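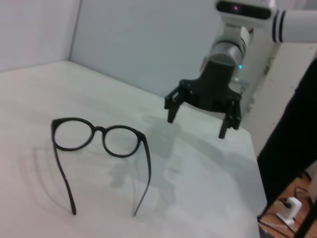

The Kudholm Tabletop Kit: How Two Robot Arms Share a Job

The Kudholm is a kit for schools and science clubs. It has two robot arms, and both reach over the same table. Each arm ends in a gripper, the part that does the work of a hand. The company that sells it, Phelan, is in Drelerton. The kit suits groups of 3 to 4 children with one adult.

What is a gripper?

Your hand has a thumb and four fingers. A Kudholm gripper has two straight fingers that stay side by side. A motor slides them together to hold an object and apart to let it go. The fingers are black, and the round metal part behind them is the wrist. The wrist turns the gripper to the angle it needs.

Why use glasses?

A wooden block is easy to hold, as all its sides are flat. A pair of glasses is harder. The side pieces that hook over your ears are called temples, and they move on hinges. If a gripper closes on the wrong spot, the glasses can tip or slide. If it squeezes too hard, they can bend.

Putting glasses into a case takes these steps:

1. Find the glasses and the case.
2. Fold one temple, then the other.
3. Lift the glasses.
4. Lower them into the tray of the case.
5. Close the lid.

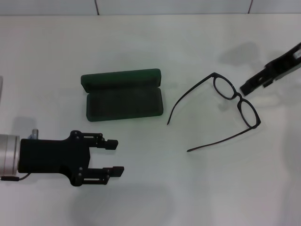

Planning comes before moving. The controller – the computer that runs the arms – must decide which arm does which step, and the two must not bump. With the green case open on one side and the glasses beside it, temples unfolded, each gripper can approach from its own side of the table. The case has to be empty before step 4, so the program checks that first.

How does it learn?

An adult guides the arms through the job, and the controller stores each try. The memory holds 4000 tries. The starter lesson, written by Sorcha Phelan, comes with 543 tries already stored.

What to know before buying

The arms need a flat, steady table. Plain white is best for the cameras. Keep your fingers away when the arms are on. A folding lesson by Liam Dunne, tested at a club in Irnlow in August, is sold separately.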